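Rima Kassab
@rimakassab
July 15, 2022

Thread on wrapping small gifts for the office, since three people asked after the Grendham party. I do this every summer for the July birthdays. None of it costs much.

1/ Buy bags, skip the wrapping paper. Paper is cheaper per gift, but you also need tape, scissors and a clear table. I can fill a bag at my desk between calls.

2/ Size matters more than the print. Most of our gifts are a mug, a candle or a paperback. A small bag fits all of those. The medium ones make a candle look lost.

3/ I buy in bulk once a year. The last pack was 50 bags and I have 17 left. That includes the used ones people gave back to me, which I take gladly.

4/ Handles: rope holds up. Flat ribbon pulls out of the holes if the gift is heavy. I lost a jar of Majali honey that way on the Jovport stairs – the bag was fine, the handle was not.

5/ Tissue goes in last. Pinch each sheet in the center, shake it out, and push the pinched end down beside the gift. Two sheets are enough for a small bag.

6/ If you run out of tissue, plain white paper napkins work. Unfold them all the way first. They are softer and sag a little, so use 5 where you would use 2 sheets of tissue.

7/ Cards go inside, against the back. I used to tie them to the handle and they fell off in the car.

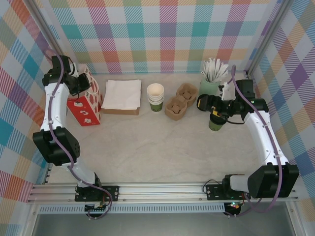
8/ Write the name on the card envelope and on a sticky note under the bag. When several gifts go out at once the sticky note saves you from opening every one to check.

9/ Carrying: stand the bags in a shallow box, packed close enough that they hold each other up. I can get almost 17 small ones in the box my Steteo printer came in.

10/ For people who work from home I mail the gift flat if I can. A folded bag fits in a padded envelope next to a paperback. They can put it together themselves or keep the bag for someone else.

11/ Someone asked about gift receipts. Yes, put one in, folded inside the card. I will post the list of what I gave this July once the last birthday is over.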